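Papers > Workplace Studies > Section 4

4. Does a clear desk help anyone think?

The claim that tidy desks make for better work is repeated so often that few papers bother to cite it. Sastry's survey of 290 office staff at Kolivon is the usual source, yet it asked people how tidy they felt, and feeling tidy is a poor stand-in for getting things done.
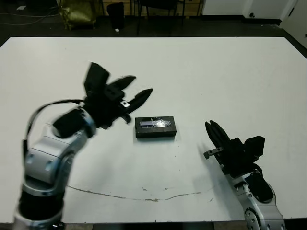

Figure 4. White-topped table with a small black box near the centre.

We went back to the Varma diaries, which hold 642 entries on desk habits. Clearing up was logged most often just before a deadline. That looks to us more like delay than method, and the original authors do not discuss it.

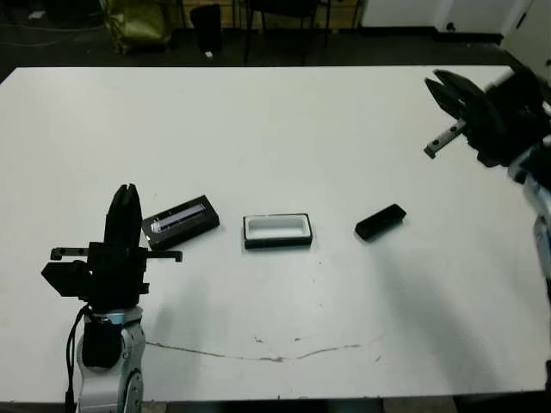
Advice on desk layout tends to treat spacing as a matter of taste. The Bevelus guide tells readers to keep daily items "within easy reach" and gives no distance. Three small black objects in a loose row across the middle of a large white tabletop would pass its test, and so would the same objects in a heap. A rule that both layouts satisfy tells us very little.
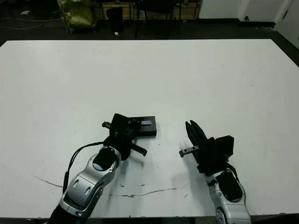
Should offices drop their clear-desk rules? The evidence supports neither keeping them nor dropping them, and firms that claim a gain in output should be asked how they measured it.

Contact: Usha Sastry | © Sonura, September 8, 2024 | Back to top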